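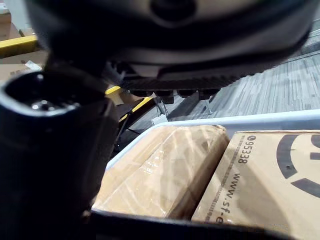

Boxes, then. I've been putting this post off for two weeks and it's now 31 October 2018 and there is candy to hand out in a couple hours so this is going to be quick and messy. Sorry in advance. Kettle's on, let's go.

Quick catch-up for anyone new. I sell secondhand bits and pieces out of my back room. Mostly small kitchen stuff, buttons, old tins, some yarn. The back room is also where I wrap, pack, stack, lose the scissors and eat lunch standing up. We moved to Clusencombe in the spring and I told myself the new room would be tidy from day one. It was tidy for one day.

So this month I finally did the thing. Re-did how boxes get handled, start to finish. Coming in, sitting around, going out. Writing it down mostly so I remember it in December when everything goes nuts.

Boxes coming in

The old way: box arrives, box goes on the floor, I trip over box. Repeat.

New way is plastic trays. Bought a few pale blue-white ones, the kind with a good raised rim, and every box that comes in goes straight into a tray. Side by side, snug up against each other, never stacked if I can help it. Two small boxes to a tray is perfect. They hold each other up. One alone slides around and you hear it thunk every time you move the thing.

Does it sound silly to put a box in a box? Yes. Did I stop tripping? Also yes. The tray is the thing I move now, and the boxes just ride along. When I need the table I lift one tray off and the whole table's clear. Before, it was eleven trips and a cup of cold coffee.

I turn one box so I can read the print on it. Just angle it a bit. Plain tan cardboard all looks exactly the same from the top and I was picking up every single one to find the numbers on the side. Now the side with printing faces me, even if that makes it sit a little crooked in the tray. Crooked is fine. If the printing runs up and down I just tilt my head like a bird.

Plastic wrap, love it and hate it

Some boxes get wrapped in clear film, tight. I went back and forth on this. Wrap is extra money and extra trash and I don't love it. But the room has one outside wall that gets damp in fall and the cardboard goes soft at the corners. Soft corners mean squashed tins. So the stuff that's going to sit a while gets wrapped, and the stuff that's turning around fast does not.

Things I learned about wrap, no order:

Pull it tight the first time. If you go back and tighten it later it bunches up and goes all crinkly and then tape won't stick to it.

The shine makes it really hard to read anything underneath. Under my overhead light it's just white streaks. If there's a number on the box that you need, write it again on a bit of masking tape on the outside. I did not do this for the first batch. I unwrapped the first batch.

Cheap wrap tears sideways. The Kevdale roll from the hardware place has been fine, the no-name one went in the trash after one evening. Not an ad, I wish.

Start on the long side. I dont know why it works better, it just does.

Also scissors live on a string now. A string tied to the table leg. I am a grown adult.

The shelf, which took four tries

The shelf is a Jeledmont, three boards, came flat, secondhand. Missing one bracket so I used a different bracket. First try I put it behind the door and the door didn't open. Second try it was under the window and the light faded a whole row of labels. Third try was a good spot but it leaned, really leaned, and I had a tray up there and didn't like the look of it at all.

Fourth try it's on the inside wall across from the table, screwed in properly, and it's been great. Trays go on the bottom two boards. Top board is light things only, bubble wrap, tissue, the bag of bags.

I measured the gap between the boards before I bought the trays, for once in my life. Then bought trays that were a hair too tall because they were on sale. So I moved the middle board up one notch. That is why the top board has so little room and the bag of bags hangs off a hook.

The count (only did this once, never again)

I had to do a proper count of buttons because the old tub was just "buttons" and people kept asking. Sat down with a movie on and counted. 3072. That's after tossing the cracked ones. My eyes were done for the night.

While I was at it I did the small tins, 306, and the spoons, 335, which is too many spoons. If you need spoons please write to me. I have been buying spoons at every estate sale since we got here and clearly that has to stop. (Bought more spoons last week.)

All of it is in a notebook now. Not the computer. I tried the computer and just kept two different files with the same name and neither one was right. The notebook is green and sits on the top board and if it moves I'll cry.

Going out

Packing for shipping is the part I like, to be honest. Music on, table clear, everything to hand.

My order now goes like this. Pull the tray down. Take out the one box I want. Put the tray BACK before I do anything else, this is the big one, otherwise I end up with three trays open and no table. Tissue first, then the thing, then more tissue, shake it gently by my ear. If it moves, more tissue. Tape the bottom twice and the top once.

Reuse boxes when they're good. I always have. Most of the tan ones here are on their second or third go and already have somebody's printing down the side, a number or part of a web address or whatever. I used to cover it all up with brown paper so it looked nice. Takes forever. Now I just cross out any old shipping codes with a fat marker and leave the rest. Nobody has complained. One lady said she liked it.

If the box has been wet at any point it's done, recycle it. Doesn't matter how dry it feels now. I had one give out on the porch step and it was a sugar bowl in there. Was.

Tape. I used to buy whatever. Then I had a week of peeling tape in the cold and switched to the Kelemen stuff, wider, noisier, holds. Noisy is a real downside when you pack at night. The dog leaves the room.

What didn't work

Color dots on the boxes. Bought a sheet of them, red for ready, green for listed, and so on. Forgot what green was by the second day. The rest of the dots are on the fridge.

Standing boxes on end to save room. They tip. You think they won't.

A second table. I borrowed a folding one and it filled up in an afternoon, and then I had two full tables. Gave it back.

Labels on the trays, sort of. I put a label on the front of each, but then I kept turning the trays around so half the labels faced the wall. Trying labels on both ends next. 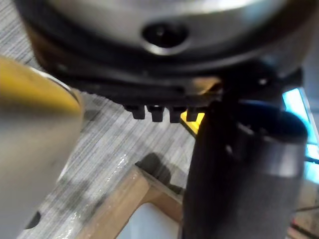
Getting ready for December

Ok so this is the part I need to not skip. Last year I ran out of tape, then tissue, then patience, all in the same week. List for me, you can borrow it:

Tape, get double what seems sane.

Tissue, white only. The red bled on a tea towel once.

Small boxes. Start saving them now and flatten the ones that need flattening, don't just toss them behind the door.

One more roll of wrap. Only one. Keep an eye on that damp wall.

Extra trays, same kind, same size. If they've changed the size I am going to be so annoyed.

New marker. The fat one's drying out.

Move the spoons. I don't care where.

Also going to try packing the slow movers ahead of time, all done up apart from the label, so that when someone orders I only have to write the address. Not sure about it. If they want two things together I'd have to open it all up again. Maybe just for the tins. Will report back, or won't, you know how it goes on here.

And I want better light over the table. The bulb I've got makes anything wrapped in plastic glare right back at me and I end up tilting every box around to find the angle where I can read it. Somebody in the comments said a lamp off to the side would fix it. There's a little one in the bedroom that nobody is using so I'll steal that this weekend and see.

Couple of you asked about the trays and where they're from. Restaurant supply place on the far side of town, the clearance aisle at the back, and they weren't marked so I can't tell you the maker. Any tray with a proper rim would do. Don't get the flat kind with no edge. I had one and everything skates right off it when you turn a corner.

Somebody also asked do I wash them. Yes, warm water, dish soap, upside down on a towel overnight. Tape gunk comes off with cooking oil, then soap again. Don't scrub with the green side of the sponge, it leaves marks and then dust sits in the marks.

Ok doorbell already, it's barely dark out. They're early and I haven't opened teh candy. More next week, probably about yarn.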